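Home About My Stories Contact

Search this blog Go

October 8, 2021

Draft finished, and a little giveaway!

I typed the last line of the Skirside novella last night and I'm still grinning! It came in at 3,327 words over what I'd planned (oops), but Gintarė Kütt has read the lot and only wants one chapter moved, so I'm calling that a win.

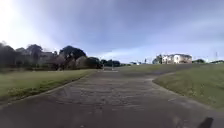 Now for the fun bit. I'm giving away nine paperbacks of Prellance, my ghost story from August, all signed! Leave a comment with the title of the last book that kept you up too late – I love nosing through other people's reading piles, and mine's nearly empty.

Next up is a 500-word story set in Volport, if I can keep it that short!

Recent posts
Prellance is out!
Naming the villain
A reader's letter about Mahasneh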